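Shelf life of chips in a dry pantry

I keep a log of what goes stale in the house and when. The log started in October, after I threw out most of a case of Rakora crackers that were well inside their printed date. The date applies to a sealed package. Once the bag is open, the number that matters is the humidity of the room.

My pantry sits at 23 percent relative humidity in winter and climbs past 50 in summer. I measure with a Hovolance sensor on the back wall, one reading an hour. As of this week there are 562 usable readings, after dropping the ones from the night the battery failed. 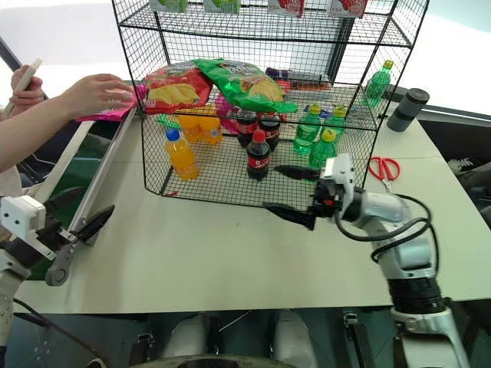

Page last changed: February 27, 2020

Chips lose their snap when they take up a small amount of water, and a folded bag with a clip slows this less than I expected. In my test, clipped bags held for 5 days in the summer air. The same chips in a jar with a rubber gasket were still fine after about three weeks, when I ran out of chips.

Soda is a separate problem. Plastic bottles let carbon dioxide out through the wall, and warmth speeds it up. Small bottles go flat sooner because they have more wall for the amount of liquid. I now buy the large size of Morkov and keep it on the floor, where the air is cooler.

Still to do: repeat the jar test with the cheaper lids, and move the sensor away from the water pipe.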